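Search stories Search
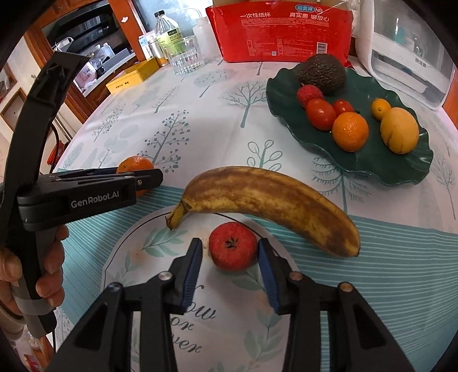
Slower, Kenza told him, you're closing before you've got there. And that was the third time of saying it.

Murray Tawhiri opened the jaws again. His wrists ached. Club project, two handles, one score sheet, and the Prevden heats in November. He'd only joined for the biscuits.

"It's fruit," he said. "I pick up fruit every day."

"With fingers."

Fair. He tried again. Slow. Slower. Thought about his nan, who could peel an orange in one go without looking. Thought about the Brenance lot, who'd logged 1000 good picks by half term and put it on a banner. An actual banner.

"How many have we got?"

Kenza Morsy looked at her notebook for a bit too long. "Two."

"Two hundred?"

"Two."

He laughed, then she did, and after that niether of them could hold anything steady.
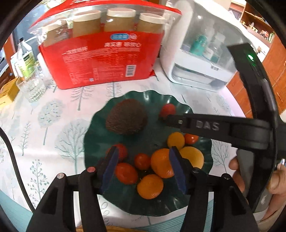

Practice table: avocado and tomatoes.

Tomatoes were worse. They rolled. Squeeze and you felt sick, don't squeeze and off it went. Kenza went quiet, tongue between her teeth. Murray held his breath for her.

"Don't breathe on my neck."

"I'm not breathing."

"Well, breathe a bit."

Up. Across. Down. She wrote a 3 in the book and underlined it so hard teh pen went through.

"Only 997 to go," Murray said.

"Shut up. Your turn."

More stories
Ait Brahim and the Long Ladder
The Jernivero Bus
Room 1004

Get new stories by email. Sign up to our newsletter. You can unsubscribe at any time.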